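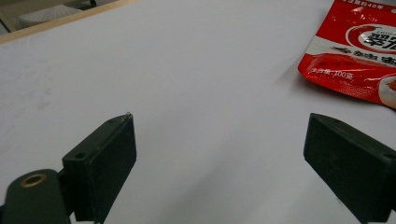 White tabletop, matte finish, with smudging toward the left side.

Endum Facilities Forum
Board: Furnishings and Surfaces
Topic: Cleaning standard for matte white work surfaces

Posted by: surfaces_desk
2022-11-22

Colleagues are invited to comment on the draft cleaning standard for shared work surfaces at the Salgado building. The draft covers 46 matte white tables on the upper floors. It proposes a neutral detergent, a damp microfiber cloth, and a dry wipe at the close of each working day. Abrasive pads and solvent sprays would no longer be permitted.

The principal complaint received in October concerned gray smudging that remains after ordinary wiping. Please state the product used at your site and the dilution.

Posted by: ondero_bldg_services

Our office at Ondero adopted a similar standard two years ago. We use the neutral detergent at a ratio of 1 to 100 and have no objection to the draft on that point. We do object to the daily requirement. Rooms booked twice a week do not need five cleanings, and the labor would be better spent on door hardware and kitchen counters.

Posted by: k_plan_office

The daily requirement should stand. Booking records do not show actual use. Staff sit down in unbooked rooms constantly, and the next group finds coffee rings at nine in the morning.

Posted by: ondero_bldg_services

That is a matter of room policy and should be raised on the Scheduling board. A cleaning standard cannot correct it.

Posted by: matte_finish_77

May I ask why the draft excludes melamine sponges? They remove gray marks from our tables in a few strokes. The supplier's care sheet does not mention them either way.

Posted by: surfaces_desk

Melamine sponges are treated as abrasive under section 4 of the draft. On a matte surface, repeated use in one area may leave a polished patch that shows under overhead light. The patch cannot be reversed by cleaning.

Posted by: matte_finish_77

Section 4 refers to "pads." A reader would not take that to include sponges. I request that the wording be amended. I would also dispute the blanket ban. One careful use on a stubborn mark is a different matter from weekly scrubbing.

Posted by: flusotness_ops

We support the ban. At Flusotness the sponges were allowed for stubborn marks only, and within a few months they were being used on everything. Two tables had to be resurfaced at a cost of $300 each. Our present procedure for gray marks is as follows.

Apply the diluted detergent and leave it for two minutes.
Wipe in one direction with a damp cloth.
Wipe again with a second cloth wetted with plain water.
Dry at once.

The second cloth matters a great deal. Much of what is reported as staining at our site has been detergent film holding dust.

Posted by: k_plan_office

We can confirm the point about film. Our contractor was mixing by eye. A measuring cap was issued and complaints fell off.

Posted by: ondero_bldg_services

The rinse step is acceptable to us, although it doubles the number of cloths to be laundered. Will the standard provide for that cost, or is it to come out of each site's existing budget?

Posted by: surfaces_desk

Laundry remains a site cost for the present. The following changes will be made to the draft. Section 4 will name melamine sponges expressly. The rinse and dry steps will be added to section 5. The dilution will be given as 1 to 100, measured with a cap.

The question of daily cleaning remains open. Sites that prefer a schedule based on bookings should submit their room records through the usual form.

Posted by: matte_finish_77

I accept the wording and maintain my objection to the ban. Please record it.

Posted by: surfaces_desk

Recorded.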